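**Tote sorting** is a method of handling small goods in which items are held in open-topped containers and moved between work areas by hand. It is common in community lending libraries, school supply stores and regional mail rooms across Australia, where the volume of goods seldom justifies a conveyor.

The practice in its present form is usually traced to the Mastow depot, where Laurinda Quintela introduced a colour code for outgoing stock in place of paper labels. The depot then served 37 branches and held 1,041 catalogued items. 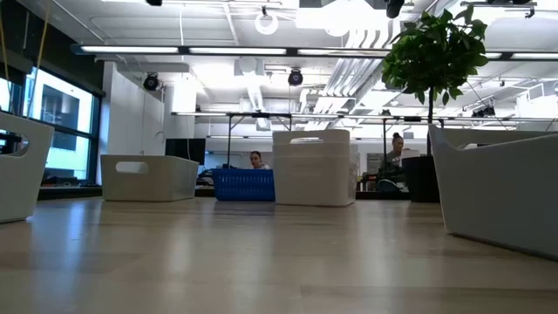 Quintela's code was later revised by Abelardo Ayala at Prakness, who reserved one colour for returns and left all others to the judgement of local staff. The revision was adopted at Drostwood the following October – initially on the morning shift only – and remains in use there.

Criticism has centred on storage. Tamunoemi Balogun argued that rigid containers occupy the same space empty as full, and favoured nesting or folding designs. The Pacheco centre trialled 412 folding units before returning to rigid stock.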